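Computer case (tower)

Search this reference Enter a word or phrase Go

Print this article | E-mail this article | 12 shares

A computer case, known to most people simply as the tower, is the metal and plastic box that holds the working parts of a desktop computer. It gives every piece a fixed place to sit, keeps dust and curious fingers away from the electronics, guides cool air where it is needed, and, in the better designs, lets a person get inside again years later without too much grumbling. Many of us have lived beside one of these boxes for a good part of our lives without once seeing it open, and that is rather a pity, for there is a great deal of thought packed into it.

Layout

The word tower describes a case made to stand upright on the floor or on a desk, taller than it is wide. One of the two large sides comes away as a panel. When the tower is laid down with that panel removed, the motherboard lies flat like the floor of a small room, and the other parts stand around it or across it. This is the usual position for repair work, partly for comfort and partly because gravity then helps to hold a part in its place while it is being fastened.

The motherboard is the largest circuit board in the machine, and everything else connects to it in one way or another. Green is the old familiar color, although black and blue boards are common too. On it are found the processor socket, the memory slots, a coin-sized battery that keeps the clock running when the computer is unplugged, and a great crowd of smaller parts and connectors.

Drives are kept in a cage or in bays, made as a rule from thin sheet metal. The holes punched in such a cage save a little weight and let the air pass through, and they do something else that is easy to overlook — they give the folds of the metal room to be shaped and fastened. The power supply is a closed metal box of its own, with a label listing its ratings and its safety approvals. It should never be opened at home, even after the cord has been pulled, for it can hold a charge.

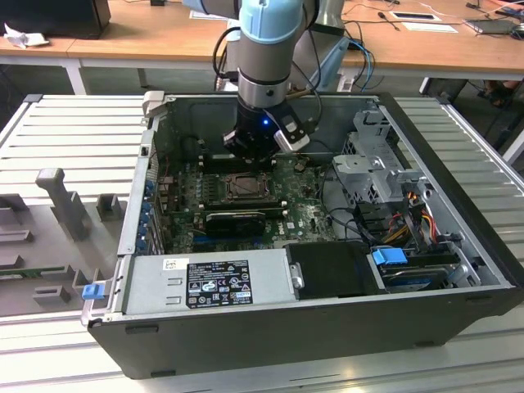
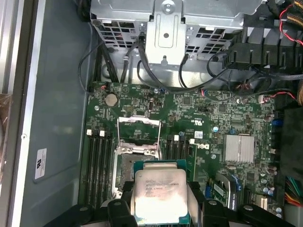 Dell motherboard and processor socket in an open tower

By Neelam Vishwakarma, with additions by Raluca Gavrilă
Last reviewed 14 Mar 2019

The processor socket

If a case can be said to have a heart, it is the socket. The processor, a flat square package no bigger than a cracker, sits in it and is pressed down by a hinged metal frame with a lever at the side. On Intel boards of the land grid type, the fine springy contacts are in the socket, and the underside of the processor carries only flat pads. To fit one, the lever is released, the frame is swung up, and the processor is lowered straight down with its notches or corner mark lined up. It needs no pushing at all. The frame is then closed over it and the lever brought back down, with a firmness that alarms nearly everybody the first time.

The Xeon name belongs to Intel's line of processors for servers and workstations, and towers built for that kind of work often have more memory slots than a family computer would. A common arrangement puts a group of slots on either side of the socket, so that the paths between memory and processor stay short. Each memory module is held by a latch at one end or at both, and these latches should be fully open before a module is pressed in.

Latches, tabs and handles

Older cases were held together by a generous number of screws, and a repair bench of the time was never without a saucer to keep them in. Makers of office machines moved steadily toward parts that could be released by hand. Colored plastic became a sort of silent instruction — a blue tab or latch, on many business towers, marks a place where a finger is meant to go. Such tabs may free a hard drive or a row of expansion cards. Screws have not gone away, of course, and it is still wise to keep a saucer handy.

Wiring

The cables in a case fall into two families. Power wires are thin, bundled and colored by custom: black for ground, red for five volts, and yellow for 12 volts. Data cables run between the drives and the board. A tidy builder leads both along the walls of the case and ties them, so that they do not hang in front of a fan or droop over the socket when someone is trying to work there. It is worth making a sketch, or taking a photograph, before unplugging anything.

Care

A tower kept on the floor gathers dust faster than one on a desk, and a household with a long-haired cat will want to clean it more often still. The computer is shut down and unplugged, the panel is taken off, and the dust is loosened with a soft brush or short puffs of air, while any fan is held still with a finger. Touching bare metal on the case first will carry away static. The contacts in an empty socket should be left strictly alone, and the plastic cover put back if there is one.

See also: Motherboard; Power supply; Memory module; Workstation

Print this article | E-mail this article | 21 comments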